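## 3. Materials and Layout

### 3.1 The sandwich as a layered assembly

An open sandwich is a stack with a strict order of support. Each layer must be placed on a surface that is already at rest, and each new layer hides part of the one beneath it. We chose the sandwich for this study for that reason, and also for the practical one that its parts are familiar to every participant and need no training. Earlier work on order effects in household food preparation, including the breakfast study of Kunden and Subramaniam, relied on tasks in which most steps could be exchanged without harm. In a stack, an exchange of two steps is visible in the product and can be scored from a still photograph taken at any point after the exchange.

The full set contains two slices of white bread, one leaf of green lettuce, one strip of bacon, one slice of cheese and one slice of ham, for a total of 6 parts. The lower slice of bread is always laid first. The upper slice is always laid last. The four parts in between may be placed in any order permitted by the condition sheet, and it is this inner order that forms the independent variable in Section 4.

We use the following terms in the rest of the paper. The *base* is the lower slice of bread. The *cover* is the upper slice. The *fill* is everything between the two. A *partial stack* is any state in which the base has been laid and the cover has not. *Overhang* is the horizontal distance by which a fill part passes the crust of the base, measured at its widest point.

### 3.2 Plate and trays

All partial stacks are built on a round pink plate near the center of a white tabletop. The color of the plate was fixed early in the pilot. On a white plate, the crumb of the base could not be separated reliably from the rim in the photographs, and the coders disagreed on the position of the slice. Pink gave good contrast with the bread, the lettuce and the cheese. Contrast with the ham was weaker, but the ham seldom passes the crust, and the coders reported no difficulty with it.

Parts not yet in use are kept in clear plastic trays with low walls, one on each side of the plate. Transparent walls were preferred to opaque ones because the contents can then be checked from the side as well as from above. The trays are not interchangeable during a trial: a part that starts on the left is not moved to the right, and a part removed from the plate is returned to the tray it came from.

Figure 3 gives a partial stack under the lettuce-first condition.
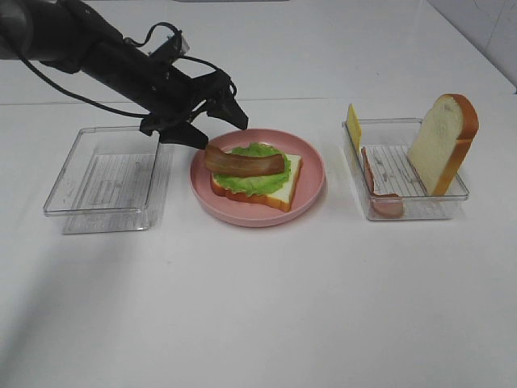
**Figure 3.** Partial stack with base, lettuce and bacon on the plate. The left tray is empty; the right tray holds the cover, cheese and ham.

Two properties of the stack in Figure 3 are relevant to the scoring. First, the base lies at a slight angle on the plate. We do not treat the angle of the base as an error. The condition sheet specifies only that the slice lie flat and within the rim, and early attempts to prescribe an angle lengthened the task with no gain in agreement between coders. Second, the left end of the bacon passes the edge of the lettuce. Overhang is defined against the crust and not against the leaf, so an end that clears the lettuce is not scored as overhang unless it clears the bread too.

The arrangement of parts within a tray is left free. Flat parts often end up leaning on a tray wall, as the cover does in Figure 3, and a soft part such as the ham may curl and rise along the side. Leaning parts take up less floor area and leave more of each part exposed at the top. The pilot sheets recorded tray posture in detail, but the entries had no clear relation to any outcome and the field was dropped from the main study.

### 3.3 Notes on individual parts

*Bread.* The crust provides the reference edge for all measurements. Slices with a torn or compressed crust were discarded before the trial. Base and cover were taken from the same loaf.

*Lettuce.* The leaf is the least regular part. It was selected to cover most of the slice when laid flat, with no trimming. A ruffled leaf does not lie fully flat and leaves small gaps beneath it, which raises the next part above the bread by an amount that varies from leaf to leaf. Stack height is therefore not used as a measure.

*Bacon.* One strip is used per stack, laid across the fill. A second strip was tried in the pilot and removed, as the coders could not always tell two touching strips from one folded strip.

*Cheese and ham.* Both are single thin slices. When the cheese is placed over the bacon it tends to tilt, and a tilted slice is accepted if it stays within the crust on at least three sides. The ham may be folded once. Further folds are marked as a deviation.

### 3.4 Coding of partial stacks

The photographs were coded by Ute Strobel and Elfriede Bachmann, working separately and without access to the condition sheets. Each coder recorded the parts present on the plate, their order from bottom to top, the largest overhang, and the contents of each tray. The tray entries serve as a check: the parts on the plate and the parts in the trays must add up to the full set. Where they did not, the photograph was returned to both coders with no indication of which entry was at fault.

A total of 243 photographs entered the analysis. Order was coded from visible edges only. Where a lower part was fully hidden, the coder entered it as *covered* and its position was taken from the preceding photograph in the same trial – a rule carried over from the Kirkwood protocol with no changes apart from the name of the field. The Kastden scale, which assigns a single grade for neatness, was considered as a further measure. It was not adopted, as it gives the same grade to a stack with one large overhang and a stack with several small ones, and the two cases have different causes in our data.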